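Workshop > Tips > Small Spaces

Keeping a Workbench Clear When You Have No Room

4 May 2025

I've got a workbench that's 60 inches long and I share it with a chest freezer (don't ask me how you share a bench with a freezer, the lid opens right into it). For years the top of that thing was where everything landed. Mail, paint cans, the leash, half a faucet. If I wanted to glue a chair leg I had to spend twenty minutes moving junk first, so mostly I didn't glue chair legs.

I finally got fed up in March and spent a couple of evenings sorting it out. A few of these will sound obvious, but I'd ignored every one of them for years!

Start with the top. Take everything off, all of it, and put it on the floor. Wipe the bench down with warm water and a squirt of dish soap, then let it dry overnight. I sanded mine with 120 grit and gave it a coat of flat black paint, mostly because I had the can already. Turns out dark is great for finding tiny light-colored stuff (washers, pins, those awful little springs) and terrible for black screws. I keep an old white dinner plate handy for those.

Now the stuff on the floor. I put back only what I'd used since Christmas. The rest went in a box under the stairs, and if I have to go get something out of the box twice, it earns a spot on the wall. So far the only things that have come back are the block plane and a tube of silicone grease.

Hooks beat drawers for me. In a drawer I lose things. I bought a bag of plain screw-in hooks at Melstead for 7 dollars and put them in a row on a scrap of pine, then screwed the pine to the studs. Pliers, both squares, scissors, tape. Leave more gap between hooks than you think you need, or you'll be knocking the scissors down every time you reach for the pliers (I redid half of mine).

Small parts go in jars. Baby food jars if you've got them, jam jars if you don't. Get the labels off by soaking them in hot water with baking soda, and if the glue still hangs on, rub in a little cooking oil and leave it an hour. Virgil Mihăilă down the street nails his lids to the underside of a shelf and spins the jars on and off, and I copied him. Use two nails per lid, one will let it twist.

Light matters more than I figured. I had one bulb behind me, so I was always working in my own shadow. I moved a clamp lamp to the left side (I'm right-handed) and what a difference. If your walls are bare or brown, paint them something pale while you're at it. A quart did mine with some left over.

Power cords: I ran a strip along the back edge and tied every cord up with those hook-and-loop straps. Clip a long cord every foot or so and it quits snagging. Leave a bit of slack wherever something has to swing or turn, or you'll be pulling on the plug.

Phones. I used to lean mine against the vise to watch how-to videos and it went over into the sawdust every time. Now it lies flat and well back from the edge until I need it. Brush off the spot first, grit scratches glass.

Last thing, five minutes at the end of the day. Sweep toward you into a dustpan, hang up the tools, cap the glue. I skip it maybe one night in four and I always regret it in the morning.

Related tips
Getting Rust Off Old Hand Tools
What to Do With Leftover Paint
Sticky Drawers and a Bar of Soap
Quieting a Rattling Shop Vac

Contact | Copyright | Back to top
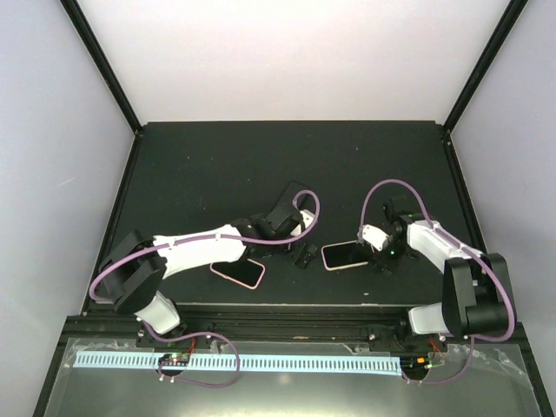 Two phones face down on a dark matte top, with pale walls around it.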